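## Notes from the Fuston bedding project

Good news to start with - our cloth-handling set now has 58 usable takes, and Recep Bilgin thinks we could reach more than 40 again next month if the evenings stay free.
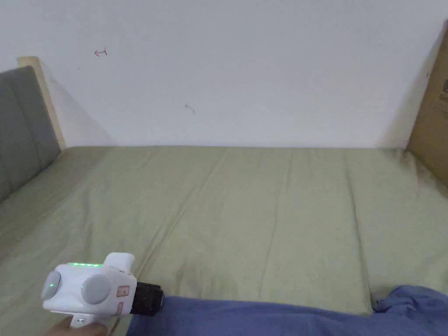

Cloth is a hard thing to teach, as those of you who followed the Vesley trials will remember. It never lands the same way twice, and a learning system needs to meet it in every sort of heap. A rumpled blue one on a green sheet makes a fine beginning, and we've kept the grippers to the same two moves:

- Pinch a fold and lift it clear of the bed. 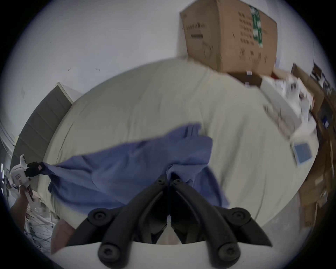
- Bring in the second gripper whenever one isn't enough, and please don't rush it! Slow takes have been much kinder to Recep's labeling.

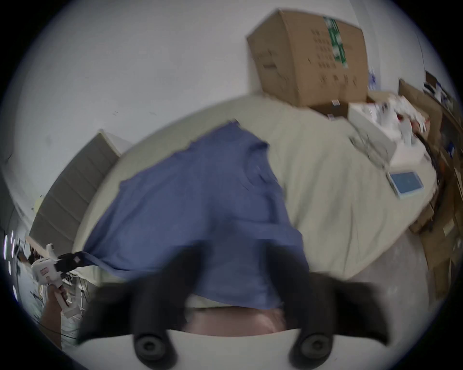 - Name your takes before you go home.

Karakaya has kindly offered to look over the first 30, and I'll pass along whatever comes back.

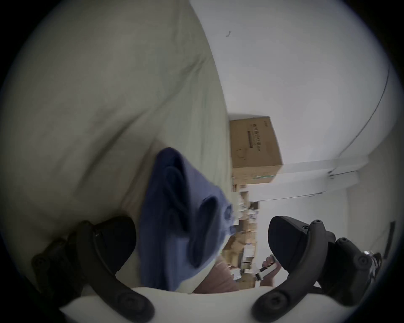
*Blue cloth held between the gripper fingers, over the green sheet.*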